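Laundry & Bedding FAQ
Vellcombe House, shared rooms and singles
Last updated 9/9/20 by Leire Quintana. Short answers, sorry, changeover is coming up and I'm typing this between loads.

GENERAL

Which rooms does this cover?
All of them, Fistby side and Mukgate side. Bainbridge has its own machines and its own rules, ask Efua Agbeko.

Where do I fold?
On your bed. The laundry room counter is for sorting only. Make the bed first, pull the sheet flat, then fold on top of it. Any sheet is fine, the blue cartoon ones too.

How many loads can I do in a week?
3 per person. Bedding doesn't count toward it.

Can I leave stuff in the dryer overnight?
No. It gets moved to the shelf and you get to dig for it.

KNITS AND SWEATERS

Can knits go in with everything else?
Cold wash, with other soft things. No jeans, no zippers. Turn it inside out first.

My ribbed stuff comes out all bunched up. Ruined?
Probably not. Ribbing pulls in on itself when it gets rolled or grabbed in a lump. Shake it out, lay it down, smooth it along the ribs with your palms. Don't yank the ends.

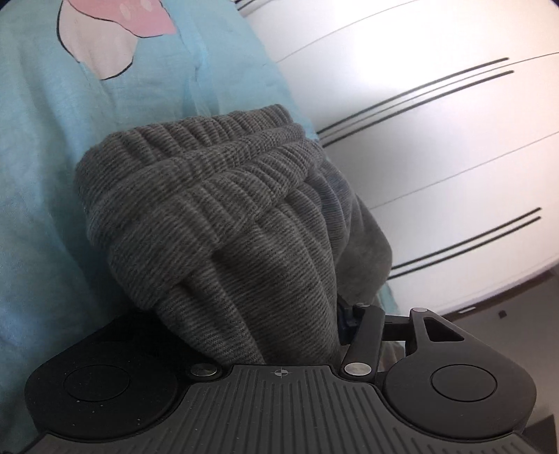 Can I tumble dry a knit?
Check the label. No label, don't. Lay it flat on a towel on the rack and flip it once. Big ones take over a day, plan for that.

How do I fold a big one?
Spread it on the bed, front side down. Get the folds out before you start or you'll just be folding wrinkles into wrinkles. Sides in to the middle, then bottom up to the top. If it's too thick for the shelf fold it once more. Benito Barrios rolls his and says it's the same thing. It takes up half the shelf, but fine.

Why not hang it?
Shoulders go pointy and the hem drops. Hangers are for shirts and coats. Anything heavy and knitted gets folded and goes on a wardrobe shelf.

It's got little fuzz balls on it.
There's a fabric comb in the drawer under the iron. Lay the thing flat, go lightly, one direction. Put the comb BACK please, we're on our third since March.

Grey and brown look the same in the basket, how do I know whose is whose?
Initials on the care label, laundry pen. Do it in daylight, mottled yarns are hopeless to tell apart under the hall bulb.
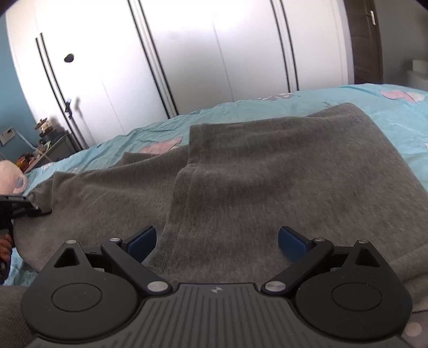 WARDROBES & STORAGE

Can I put knits away right after drying?
Give them an hour on the bed first, spread out. Feel the cuffs and the neck, those stay damp longest. A damp sweater in a closed wardrobe will smell by the weekend and so will evrything next to it.

How much shelf do I get?
Singles, the whole wardrobe. Shared rooms split it, work it out between you.

What about stuff on the bedside table?
Yours, your business. We don't move it when we change sheets. Cups go back to the kitchen though.

Spare blankets?
Hall closet, top shelf. Take one, write your room down on the sheet on the door.

LOST THINGS

I'm missing a sock / sweater / pillowcase.
Look inside the duvet cover first. Really. Then the lost shelf. Things stay there for 6 weeks and then Eusebio Arroyo takes them to the thrift store.

Something came back that isn't mine.
Lost shelf, folded please. Not on the floor outside teh laundry room.

Who do I ask if it's not on here?
Itziar Campos, mornings, front desk. Or leave a note in the box by the dryers, I read them when I empty the lint.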